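로프 의자 청소하고 원형 테이블에 다시 맞춰 넣는 법 (제가 하는 순서 그대로)

지난번에 거실 러그 세탁 글을 올렸더니 댓글로 식탁 의자는 어떻게 관리하냐고 물어보신 분이 꽤 계셨어요. 특히 등받이가 굵은 로프로 엮인 의자요! 예뻐서 샀는데 틈새에 과자 부스러기가 끼기 시작하면 답이 없다고들 하시더라고요. 저도 똑같은 고민을 했고, 처음 반년은 그냥 못 본 척하고 살았습니다. 그러다 3월에 햇빛이 낮게 들어오는 아침에 로프 사이를 한번 들여다보고는 그날로 청소 도구를 꺼냈어요.

오늘은 먼지 빼기부터 쿠션 닦기, 다리 점검, 그리고 마지막에 의자 세 개를 원형 테이블에 간격 맞춰 넣는 것까지 쭉 적어볼게요. 길어 보여도 막상 해보면 오전 안에 끝나고, 중간에 커피 마실 시간도 있어요.

준비물

청소기와 솔 달린 틈새 노즐
부드러운 칫솔이나 페인트용 작은 붓 (안 쓰던 새것으로)
극세사 천 세 장
중성세제 조금
물 700ml 담을 수 있는 볼
마른 수건 큰 것 한 장
의자 다리용 펠트 패드
줄자

펠트 패드는 저는 Pleto에서 나온 동그란 걸 쓰는데, 다리 굵기에만 맞으면 아무거나 괜찮습니다. 다리가 가는 의자는 큰 패드를 붙이면 옆으로 삐져나와서 먼지가 다 들러붙어요. 꼭 다리 끝 크기를 재고 사세요.

1. 의자를 전부 빼고 바닥부터

의자를 닦기 전에 바닥부터 해요. 순서를 반대로 했다가 깨끗해진 의자 다리로 모래알을 긁은 적이 있거든요. 마루에 흠집이 하나 났고, 아직도 볼 때마다 속이 쓰립니다. 테이블 밑은 청소기를 한 번 돌리고, 기둥 받침 둘레는 극세사 천으로 따로 닦아주세요. 둥근 금색 받침은 물기가 마르면서 얼룩이 남기 쉬우니까 마른 천으로 한 번 더!

의자를 옮길 때는 끌지 말고 드는 게 기본이에요. 혼자 들기 무거우면 뒷다리만 살짝 들고 조금씩 돌려가며 옮겨도 됩니다. 이건 의자마다 무게중심이 달라서 몇 번 해보면 감이 와요.

2. 로프 먼지 빼기

제일 재미없는 단계인데 제일 티가 나는 단계이기도 해요. 물부터 묻히고 싶은 마음을 꾹 참으셔야 합니다. 먼지가 있는 상태에서 젖은 천이 닿으면 회색 반죽이 돼서 로프 골 사이로 들어가 버려요 (경험담입니다).

먼저 붓으로 로프가 꼬인 방향을 따라 쓸어내립니다. 위에서 아래로, 한 줄씩. 결을 거스르면 보풀이 일어나요. 그다음 청소기 흡입을 제일 약하게 놓고 솔 노즐로 같은 방향을 한 번 더 훑어주세요. 안쪽, 그러니까 등이 닿는 쪽도 잊지 마시고요. 쿠션과 등받이가 만나는 틈은 칫솔로 앞쪽으로 긁어내듯이 빼내면 잘 나와요. 저희 집은 여기서 매번 참깨가 나옵니다. 참깨를 그렇게 많이 먹는 집도 아닌데 말이에요.

3. 로프 닦기

볼에 미지근한 물을 450ml 붓고 중성세제를 아주 조금, 정말 몇 방울만 풀어요. 천을 담갔다가 물이 떨어지지 않을 때까지 꽉 짜고, 문지르지 말고 꾹꾹 눌러서 닦습니다. 한 뼘씩 구역을 나눠서 하면 어디까지 했는지 헷갈리지 않아요. 그러고 나서 맹물에 적셔 짠 천으로 한 번 더 누르고, 마른 수건으로 감싸듯이 물기를 빼주면 끝.

색이 빠질까 걱정되시면 쿠션 뒤쪽처럼 안 보이는 데에 먼저 시험해 보세요. 흰 천에 색이 묻어나오면 물 청소는 거기서 멈추시고요.
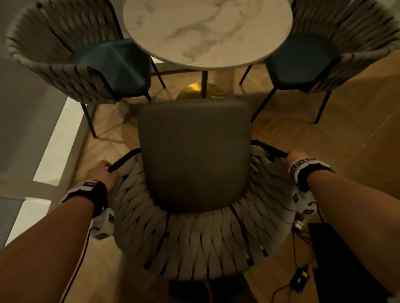 등받이 위쪽은 손때가 제일 많이 타는 자리라 저는 따로 한 번 더 닦아요. 의자를 넣고 뺄 때마다 검은 금속 테를 양손으로 잡게 되니까 손기름이 고스란히 남거든요. 금속은 로프를 닦은 천 말고 새 천으로 닦으세요. 테 바로 아래, 로프가 지나가는 부분은 손가락에 천을 감아서 살살 밀어주면 되고요. 마지막에 마른 천으로 좌우로 쭉 닦아주면 손자국이 싹 없어집니다. 이 맛에 하는 거죠!

4. 쿠션

쿠션은 원단에 따라 방법이 갈려요. 벗겨지는 커버라면 라벨부터 확인하시고, 저처럼 고정된 쿠션이면 표면만 관리하면 됩니다. 청소기로 봉제선을 따라 먼지를 빼고, 얼룩이 있으면 바깥에서 안쪽으로 톡톡 두드려 주세요. 안에서 바깥으로 가면 얼룩이 점점 커집니다.

어두운 청록색 계열은 얼룩은 잘 안 보이는데 먼지가 정말 잘 보여요. 밝은 색은 또 반대고요. 그래서 저는 어두운 쿠션에는 돌돌이를 자주 쓰고, 물은 웬만하면 안 씁니다. 물 자국이 테두리처럼 남으면 결국 좌판 전체를 다시 닦아야 하거든요. 전용 클리너로는 Gristilow 폼을 한번 써봤는데 향이 제 취향은 아니었어요. 무향 좋아하시는 분은 그냥 중성세제로 충분할 것 같아요.

5. 말리기

의자끼리 떨어뜨려 놓고 창문 열어두세요. 직사광선은 피하시고요. 겉이 말랐다 싶어도 굵은 로프는 속에 물기가 남아 있을 수 있으니까, 마른 휴지를 골 사이에 끼웠다가 빼보세요. 축축하면 더 두시면 됩니다. 드라이어 뜨거운 바람은 저는 안 써요. 급하면 선풍기로!

6. 다리와 나사 점검

마르는 동안 다리를 봅니다. 의자를 수건 위에 살짝 눕혀놓고 펠트 패드가 닳았는지 확인하고, 헐거운 나사가 있으면 조여주세요. 한 번에 한쪽만 꽉 조이면 의자가 삐뚤어질 수 있어서 네 다리를 조금씩 돌아가며 조이는 게 좋아요. 헌 패드를 뗀 자리에 끈적이가 남으면 마른 천에 손소독제를 살짝 묻혀 닦는데, 이것도 칠이 벗겨지지 않는지 안 보이는 곳에 먼저 해보셔야 해요.

7. 테이블에 다시 넣기

드디어 마지막이에요. 원형 테이블에 의자 세 개를 넣을 때 제일 쉬운 방법은 시계를 떠올리는 거예요. 12시, 4시, 8시. 내가 서 있는 자리를 6시로 잡으면 앞이 비고, 앞에 하나를 꼭 두고 싶으면 6시, 10시, 2시로 돌리면 됩니다. 저는 두 번째로 해요. 주방에서 나왔을 때 의자 등이 정면으로 보이는 게 좋더라고요.

먼저 먼 쪽 두 개를 자리에 놓고, 가까운 쪽 의자를 맨 나중에 밀어 넣어요. 그래야 기둥을 기준으로 양쪽 간격을 눈으로 보면서 맞출 수 있습니다. 간격은 의자 등받이 바깥에서 옆 의자 등받이 바깥까지 재는데, 저희 집은 494mm가 나올 때 지나다니기도 편하고 보기에도 좋았어요. 집마다 테이블 크기가 다르니까 이 숫자는 그냥 참고만 하시고, 세 군데가 똑같은지만 보세요.

깊이는 앉는 사람이 들어갈 수 있게 끝까지 밀지 말고 조금 남깁니다. 로프 등받이가 상판 가장자리에 닿으면 그 자리만 눌리고 쓸려서 색이 변해요. 손가락 두 개 들어갈 틈이면 넉넉합니다.

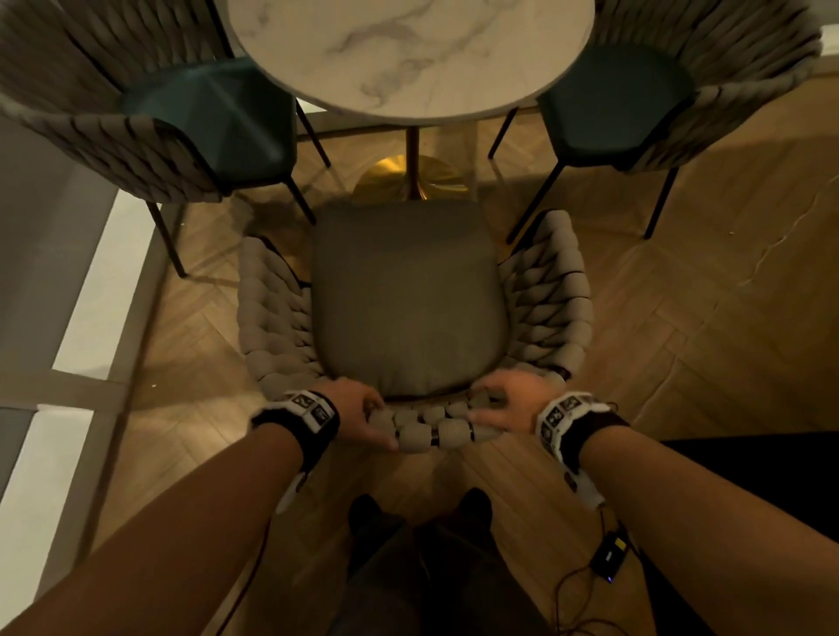

등받이 뒤쪽을 두 손으로 잡고, 금색 받침을 기준 삼아 자리 잡기.

밀 때 힘은 로프 한 가닥에 몰리지 않게 손바닥 전체로 주세요. 손가락을 로프 사이에 걸고 당기면 그 가닥만 늘어나서 나중에 축 처져요. 조금 비뚤게 들어갔다 싶으면 제자리에서 비틀지 말고 한 번 뺐다가 다시 넣는 게 펠트 패드에도 좋습니다.

얼마나 자주 하나요?

물 닦기까지 전부 하는 건 계절 바뀔 때 한 번이면 되고, 먼지 빼기는 생각날 때마다 해요. 의자 하나 먼지 빼는 데 10분이면 되니까 저녁에 하나씩 나눠서 하셔도 돼요. 아이가 있는 집은 틈새만이라도 자주 봐주세요. 과자가 로프 속에서 눅눅해지면 빼기가 훨씬 힘들어집니다.

자주 물어보시는 것들

로프에 기름이 튀었어요. 바로 마른 휴지로 누르고, 베이킹소다를 살짝 뿌려뒀다가 붓으로 털어내세요. 그다음에 세제 물로요. 바로 물부터 대면 번져요.

스팀 청소기는요? 저는 안 씁니다. 접착된 부분이 있는 의자는 열에 들뜰 수 있다고 해서 겁이 나더라고요.

대리석 무늬 상판은 뭘로 닦나요? 물에 적셔 꽉 짠 천, 그리고 바로 마른 천이요. 진짜 돌인지 무늬만인지에 따라 쓰면 안 되는 세제가 다르니까 구입처 안내를 꼭 보세요. 식초는 돌이면 절대 안 돼요!

로프가 한 가닥 늘어졌는데 고칠 수 있나요? 뒤쪽에서 손으로 살살 밀어 옆 가닥에 느슨함을 나눠주는 정도는 해볼 만해요. 끊어졌거나 안쪽 매듭이 풀린 거면 파는 곳에 문의하시는 게 낫고요.

다음 글에서는 가죽 스툴 갈라진 자리 관리하는 법을 써보려고 해요. 써보신 가죽 크림 중에 냄새 순한 게 있으면 댓글로 좀 알려주세요.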